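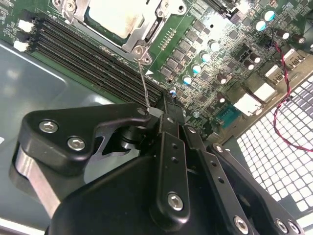
Hetari: a table of bed linen, before and after washing

6 min read

Hetari is a plain CSV of 1465 pillowcases, flat sheets, fitted sheets and duvet covers, with the size printed on the package and the size we got with a tape measure. The gap between those numbers is the reason this file exists. If you have ever tried to get a "queen" fitted sheet over the last corner of a queen mattress, you already understand the research question.

The name is a leftover from a duvet cover Gwendolyn Ostrowski liked. The duvet cover is in the data. It did not do well.

What's in the folder

hetari.csv is the main table, one row per item.
washes.csv has the wash and dry settings, joined on item_id.
sellers.csv lists the shops, with the size chart each one was publishing when we bought.
notes.txt is free text and should be read with some patience. Emmett typed most of it standing up.

The main table has 26 columns. Most of them explain themselves. The ones that don't:

label_w and label_l are the width and length as printed, converted to inches. Where the package gave both inches and centimeters and the two disagreed, we kept the inches and put a 1 in label_conflict. There are more 1s than you would hope.

flat_w and flat_l are measured on a table, smoothed by hand, no pulling. Zhuoran Jiang wrote the measuring rules and enforced them. An early round of fitted sheets was thrown out because somebody had been "encouraging" the elastic.

pocket is the depth of a fitted sheet, seam to edge, measured at the corner. Sellers also publish a pocket depth. Some of them seem to mean the thickest mattress the sheet will survive, which is a different and more hopeful number. Theirs goes in pocket_label.

closure is buttons, zipper, ties, envelope or none. "None" is a real value for duvet covers. We wrote to the seller to ask, and the seller was quite calm about it.

hand is a word for how the cloth feels, taken from a short list: crisp, soft, slick, heavy, papery. Two people picked a word separately. If they disagreed, both words are there with a slash between them. Do not build anything important on this column.

How the items were measured

Everything was measured as it came out of the package, after resting unfolded overnight. Then it was washed and measured again. Items with a care label were washed the way the label said. Items without one got a cool wash and a line dry, on the theory that this is what a careful person would do, and then Hülya Duman ran a smaller set through a hot dryer, on the theory that this is what everyone else does. The dryer set is marked in washes.csv with dry = hot.

Linen was left unironed. We know. Ironing changes the length enough to matter and no two people on this project iron alike, so the column would mostly have been a record of temperament.

Ruffles, flanges and lace edging are left out of flat_w and flat_l and go in trim_w. A few sellers count the flange in the size of a pillow sham and a few don't. This is why a sham bought to match another sham may look like its older cousin.

Where the items came from

Most were ordered from ordinary shops at ordinary prices. The rest came from a mill store in Nidusdale that sells seconds by the pound, and those have seconds = yes. Please filter them out before saying anything unkind about the maker. A second with a crooked hem is doing what it was sold to do.

The Türkmen items are a special case. Vasilică Ciobanu bought them as a lot of hotel sheets and many have no size label at all, so label_w and label_l are blank. They are beautifully made, they are all slightly different, and they don't correspond to any mattress we could find. We kept them in for the wash figures.

Known problems

Color names are whatever the seller wrote. "Oat," "oatmeal," "flax," "natural" and "stone" are all beige. There is a color_plain column that says so.

Thread count is copied from the package and we make no claims for it. In several cases we would prefer not to be associated with it.

Crib and bunk sizes are thin. So are deep corner pockets in flannel. If your mattress is an antique or was cut down to fit a boat, this table will offer sympathy and little else.

The seam allowance on Jemier pillowcases was recorded wrong in the first release. It was fixed in May. If your copy has a column called seam_x, it is the old one, and you should delete it before it gets into a chart.

Six rows have a washed size larger than the unwashed size. We measured them again and they are still larger. They stay.

Good uses and bad ones

People have used the table to decide how much extra cloth to buy for a homemade duvet cover, to write honest size charts for a small shop, and to win an argument with a customer service desk. All fine.

It's a poor guide to quality. A sheet can hold its size perfectly and still feel like a road map. It also can't tell you how something will behave after years of use, as nothing here was washed often enough to learn that. Please don't average the shrinkage of everything and print it as a fact about cotton.

Reusing it

Free to copy, share and change, with a line saying where it came from. If you add rows, use the same measuring rules, which are at the top of notes.txt. Corrections are read on Monday, usually by Gwendolyn, and a correction with a photo of the tape lying flat on the cloth will get a faster answer. A correction with a photo of a bed will get a polite one.

Cleaning up the names of fabrics is still unfinished. "Percale" is settled. "Sateen" is nearly settled. "Brushed" has been open since the start and Zhuoran and Hülya have agreed to discuss it by email only.

Related

Napkin hems, hand and machine: notes on a short table
Which way does the stripe run? Direction codes for ticking
Bolster covers, a sizing guide with regrets
Tape measures we have stopped trusting
Hetari change log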